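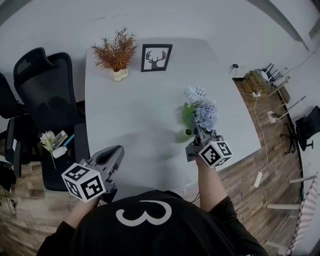 Beathag Farquharson
Agosto

3. Recogida de demostraciones

3.1. Puesto de trabajo

Para Salliteo queríamos ejemplos de manipulación tomados a mano, sin un brazo de por medio, y el método nos ha dado muchas alegrías. El operador trabaja con dos pinzas manuales ante una mesa de superficie clara y lleva un dispositivo en la cabeza. Reunimos 248 demostraciones en nuestra sala de Innes, repartidas en cuatro tareas de arreglo floral. Las flores son artificiales: un tallo flexible y una corola ancha obligan a elegir bien el punto de agarre, ¡y eso es justo lo que nos interesa que aprenda el modelo!

Los cubos con marcadores fiduciales sirven para estimar la pose de cada pinza. La cámara de la propia pinza registra el contacto de cerca y buena parte del entorno (figura 2).

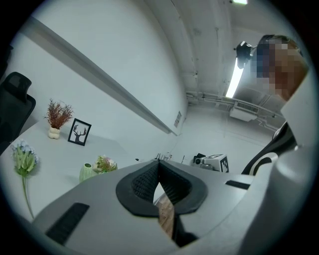
3.2. Objetos y variación

Entre un episodio y otro se cambian de sitio los jarrones y los ramos, y el operador decide con qué mano empieza. La hortensia azul resultó la pieza más agradecida del conjunto, porque su tallo y sus hojas quedan a la vista desde la cámara de la pinza y aun así la vista de la pinza conserva detalle suficiente 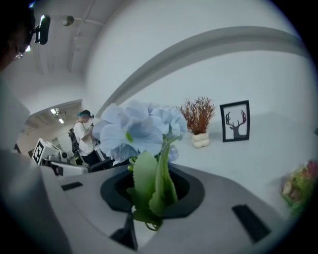 para etiquetar el agarre con Morkico. Descartamos solo cinco episodios, todos por pérdida de seguimiento. El resto pasó íntegro al entrenamiento de Zaduva.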